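Home | Reviews | Buying Guides | Shop Floor | Contact

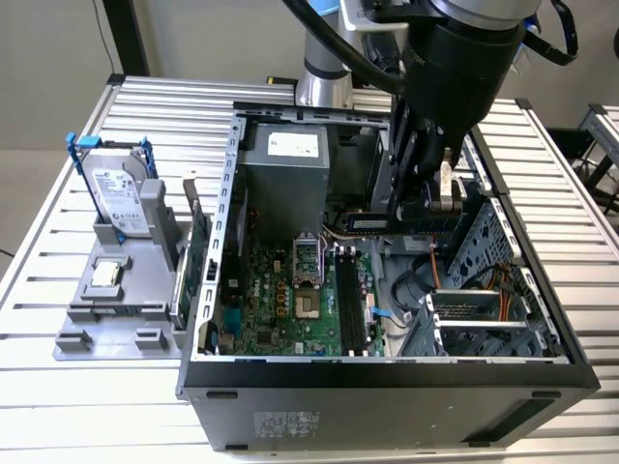

Memory going into the test tower, one stick in the gripper.

I've been putting off this review because I wanted to get past the honeymoon stage with the Golora bench cell first, and I think I'm finally there! If you're pricing one out for a refurb or teardown shop like ours at Nollstead, let me save you some of the head scratching I did over the quote.

The arms are the easy part. You look at reach, you look at payload, you pick. We went with 2 of them on one slatted bench, and the sales rep at Givik (hi, Catinca) was very patient while I went back and forth on whether we could live with one. Get the second arm in the first order if you possibly can. Adding it later means redoing the layout, and the quote for that made Dong-geon, who signs our purchase orders, go and take a walk. 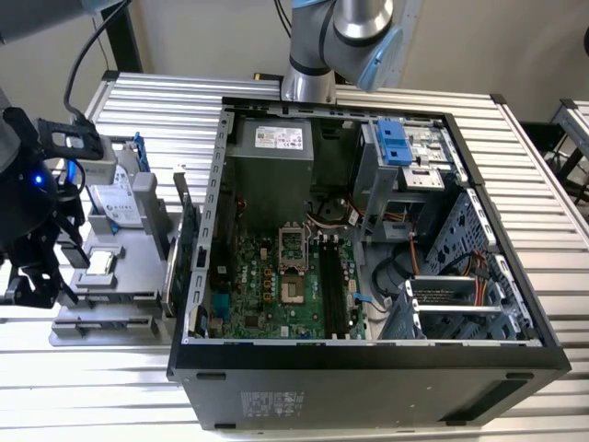
Fixtures are where my budget went sideways. I had set aside money for one tray and figured we'd make the rest ourselves, which was adorable of me. We ended up paying for 5 revisions before we had something I'd call finished. What you want is a spot for every part next to the machine it belongs to, so the hard drive stands up at the back, the processor gets its own low holder, and the long skinny stuff lies across the narrow holders at the front. Sounds simple, right? Put a real number on that line, then pad it.

The slatted aluminum top I'd buy again tomorrow. It gives us plenty of freedom when we move fixtures, and I like having one big surface with the tower lying flat in the middle. The black end caps on the corners are a tiny thing but my hips appreciate them.

Now the gripes. Cable management is on you. The quote has a line called "dress kit" and I skipped it (a mistake, So-yul told me so at the time, she's been very nice about it). The software license is per arm and renews every October, and that was buried on page 7. And the two-finger gripper is great on memory, but ask for a demo with your own parts before you sign anything. Bring your ugliest case. 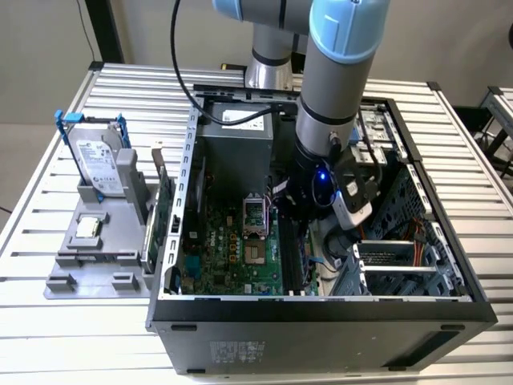
Same Dell tower, socket bracket up and the gripper down over the board.

Would I buy it again? Yeah, I would. I'd order the second arm and the dress kit up front, double the fixture money, and leave the fancy stand for next year.

Share (7) | Comments (2)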